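Minutes - Two-arm cell, fault review meeting
Stastness site, June, 2:00 p.m., small meeting room
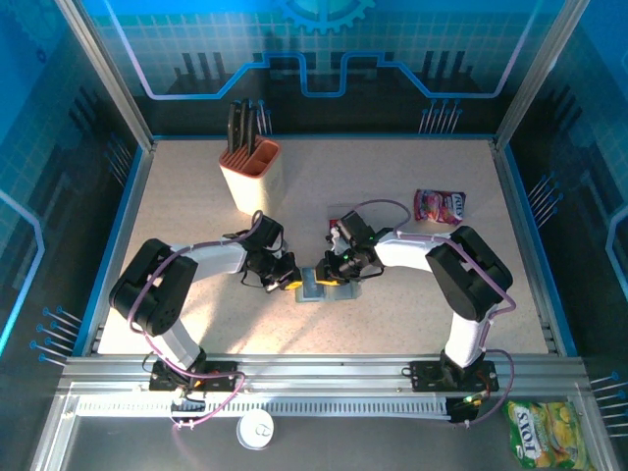

Purpose: to review the collision stop on the two-arm cell, agree on a cause as far as the logs allow, and settle conditions for running again. Attending were the cell operations group, controls, the safety lead and the Stastness test desk. Merico joined by phone for items 2 through 4. Halász sent written comments, which were read out under item 5.

Minutes of the previous meeting were accepted with one correction. The gripper pad order was placed with Midis, where the minutes had Merico.

1. Summary of the event

Operations read the event report. The cell was on the package handling task, both arms working toward the middle of the table. During a handover the right arm kept moving inward after the left arm had been told to hold. The two gripper housings made contact. The left controller tripped on following error. The right controller did not trip and went on pushing against the left gripper until the operator used the stop button.

The log gives 227 ms between the left trip and the right drive going to zero current. Controls pointed out that the operator's hand was already on its way to the button, and that the figure should not be taken as the reaction time of the cell. Without the operator the right arm would have kept pushing until its own limit was reached, if it was reached at all.

No injury. The operator was outside the enclosure with nothing inside the reach of either arm. Damage was limited to one fingertip on the right gripper, a bent cable clip at the left elbow and scuffing on both housings. The fingertip has been kept in a labeled bag at the test desk and is not to be refitted.

2. Findings from the logs

Controls presented the traces. Main points:

- The hold command was sent to both arms. The left arm acknowledged it in the same cycle. The right arm has no acknowledgment on record.
- The right arm's position reports carry on through the gap, so the link was up in at least one direction.
- Seven earlier gaps of the same kind were found when the full month of logs was searched. None had led to contact, as the arms were far enough apart each time. None had been reported, as nothing in the operator display shows a missed acknowledgment.
- Arm commands are sent at 500 Hz. The watchdog on each arm resets on any valid message, including messages that are not motion commands. A steady status request was therefore enough to keep the right arm's watchdog satisfied while the hold was lost.

Merico asked whether the clock offset between the two controllers had been checked. Controls said it had been measured after the event and was too small to explain the trace. Nobody had measured it before the event. Merico considered this a gap in the evidence and asked that the minutes say so.

Operations asked why one arm tripping does not stop the other. Controls answered that the two controllers share the stop button circuit but not the fault output. The fault output of each is read by the cell software, which then sends a hold over the same link that had just dropped one. The safety lead stated that this arrangement should have been caught at commissioning. The commissioning sheet has a line for it, marked as passed, with no test record attached.

3. Cable condition

The right arm's cable was inspected with power off. The outer jacket is intact. Bending the cable by hand where it curls around the outside of the elbow produced dropouts on the bench meter in two positions out of the several tried. The connector at the gripper end was reseated during the inspection, before the meter was attached, so a loose connector cannot be ruled in or out. The safety lead asked that in future nothing be reseated until readings have been taken and photographed.

The left cable follows a matching route and gave no dropouts. It was fitted at the same time and has done the same hours. Merico's view is that it should be treated as suspect anyway and changed along with the right. Agreed.

There was some discussion of the routing. Test desk would like the cable fixed to the forearm at shorter intervals, with less free loop over the gripper. Merico is against this. Fixing it tighter moves the bending to fewer points and will wear it out faster. A larger radius at the elbow was preferred by both sides. Test desk will make up a trial bracket for one arm only and run it without a load.

4. Rail carriages

The carriages were not moving at the time of the contact and are not thought to be part of the cause. Controls noted, however, that the rail position limits are set in software separately for each base and that no minimum distance between the two is enforced. With both bases driven inward, the present settings would allow the arms to overlap over most of the table. Merico confirmed that the standard settings file has an entry for minimum separation. In this cell it is blank. A blank entry is read as zero.

The value to be entered was not agreed. Operations wants it small enough to keep the handover tasks possible. The safety lead wants a figure derived from the reach of the arms at full extension. Operations answered that a figure of that size would rule out every two-handed task on the list. It was left that controls will calculate a separation that depends on arm pose, and that until then the carriages are locked and only the arms are used.

5. Written comments from Halász

Read out by the safety lead. In short:

- Halász does not accept "communication fault" as the root cause. A dropped message is to be expected now and then, and the cell should be safe when it happens. The root cause should be recorded as the missing hardware cross-stop.
- Contact force was not measured. The current trace gives an estimate only, and Halász asks that no force figure be quoted outside the meeting.
- The enclosure panels should not be relied on as guarding. They are printed backdrop panels and were never rated for impact. The risk assessment refers to them as "side guards" in two places.
- The practice of reaching in to reset objects with the arms held, but powered, should end now.

The first point was accepted and the report will be reworded. The second was accepted. On the third, the safety lead will correct the risk assessment and add a marked standing line on the floor. On the fourth there was disagreement. Operations said that powering down between trials adds over 5 minutes per reset with the present homing routine, and that a full day's work would drop to a fraction of the plan. The safety lead replied that the plan can be changed. The rule stands from the end of this meeting. Controls will look at shortening the homing routine, as a separate matter and with no link to the restart date.

6. Task objects and housekeeping

Brief item. Operations confirmed that the object set for the package tasks is unchanged: flat packages, snack bags, and the knife block as a fixed object toward the back of the table. The safety lead asked whether the knives are real. Operations could not say for certain which set is in the block at present, as there are two. Until this is checked the block is to be taken out of the cell. If the knives have an edge they are to be replaced with blunt ones before the block goes back.

Objects waiting for use have been set down in front of the rail. Test desk asked for a side shelf. The surface in front of the rail is to be kept clear during powered running, as anything rolling into the toothed strip could jam a carriage. Agreed with no discussion.

7. Conditions for restart

The cell stays locked out at the main switch. It may be powered for diagnostic work with one arm disconnected. Two-arm running may resume when all of the following are signed for:

a) Fault output of each controller wired into the stop circuit of the other, tested in both directions, with the trace attached to the sheet.
b) Watchdog changed to reset on motion commands only.
c) Missed acknowledgments shown on the operator display and logged as a warning.
d) Both arm cables replaced.
e) Minimum separation entered, or carriages mechanically locked.
f) Risk assessment reissued.

Merico asked for a seventh condition, a repeat of the event at reduced speed with the link cut on purpose. Controls was in favor. The safety lead agreed on condition that it is done with foam blocks on the grippers and after a) is complete. Added as g).

Operations asked for it to be recorded that no restart date was given to the project side before this meeting and that none should be given now.

8. Actions

Controls - cross-stop wiring drawing, to be sent to Merico for comment before any wire is cut. Watchdog change. Display change. Pose-based separation calculation. Search of older logs for further gaps, as far back as they are kept.

Merico - supply of two cables, confirmation of the bend radius figure in writing, copy of the original commissioning record if one exists.

Test desk - trial bracket, side shelf, clock offset measurement at start and end of each shift once diagnostic running begins.

Operations - knife block check, updated reset procedure, notice on the cell door.

Safety lead - reworded report, risk assessment, floor marking. Also to ask the other two-arm cell at Stastness for its settings file, to see whether the separation entry is blank there too. That cell is not to run two-arm tasks until this has been answered.

Midis - no action. Pad order to be held until the gripper housings have been inspected for distortion.

9. Any other business

The stop button on the operator side has a cracked collar. It works. To be replaced during the lockout.

The test desk reported that the event report template has no field for near misses, which may be part of the reason the earlier gaps were not written up. Safety lead to add one.

Next meeting when a) through c) are ready to be shown, or in two weeks, whichever comes first. Meeting closed 3:25 p.m.

7 comments
5 shares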